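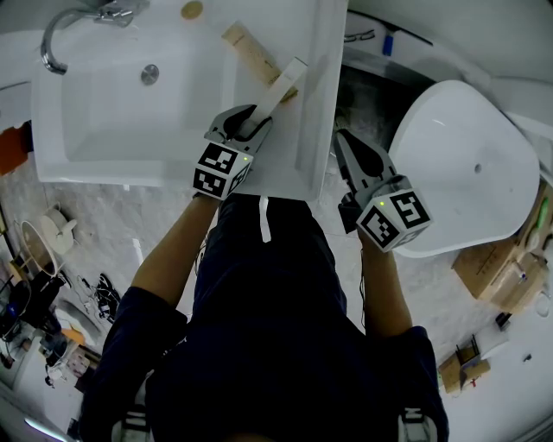
Downstairs loo, Monday morning. Sink and toilet.

Right, a thread on water bills, and on how keen everyone is to tell me I'm the reason mine went up.

Our quarterly bill came in at $309. The one before was $200. Same house, same number of people, no pool, and the lawn's been dead since August.

So I rang Iyer, who do the billing for our block. Very polite fellow. He suggested "shorter showers". I asked how much shorter they'd need to be to save a hundred and nine dollars. He said he'd send me a link.

The link was to a page of tips. Turn the tap off while you brush your teeth. Only run a full dishwasher. I've been doing both since I was a kid in the drought, thanks.

Tip 4 was to buy a Troris. It's a gadget that clips to your meter and sends your phone a little graph. I already know I used water. I'd like to know where it went.

Before anyone says it, yes, I did the food colouring test. A few drops in the cistern, leave it, look in the bowl. Bowl stayed clear. That rules out one kind of leak, and people on here talk as if it rules out the lot.

Then I did the meter test, which I rate a lot higher. Everything off, write down the reading, go to bed, read it again before anyone flushes. It hadn't budged. Did it two nights running.

So if there's no leak overnight, and we haven't changed anything, what went up?

Ruth Dobson across the road dug out her last four bills and we went through the lot at her kitchen table. Her usage had barely shifted. Her bill had gone up too. Have a guess which line moved.

The service charge. You pay it before you've run a single tap. You could move to Perth for the quarter and they'd still want it.

There was also a new line on mine called "network adjustment". $13. I asked what was being adjusted and got put on hold, then got a survey asking how the call went.

I'm not saying don't save water. Save it, it's worth saving. I just don't believe a bucket in the shower does much to a bill when this much of it is fixed, and I'd like one of these tips pages to print the split in plain numbers.

Iraklis Nikolaidis replied to ask if the reading on my bill was an estimate. Fair question, so I checked. There's a tiny E next to it. An E! The explanation is on the back in grey type.

So part of my $309 is a guess. I've asked for a proper read. They say up to 13 business days, and I'll believe it when I see someone lift the lid on the meter.

If you've got a bill handy, look for the letter next to the reading and tell me what yours says. A is meant to be actual. Ruth's is an E as well.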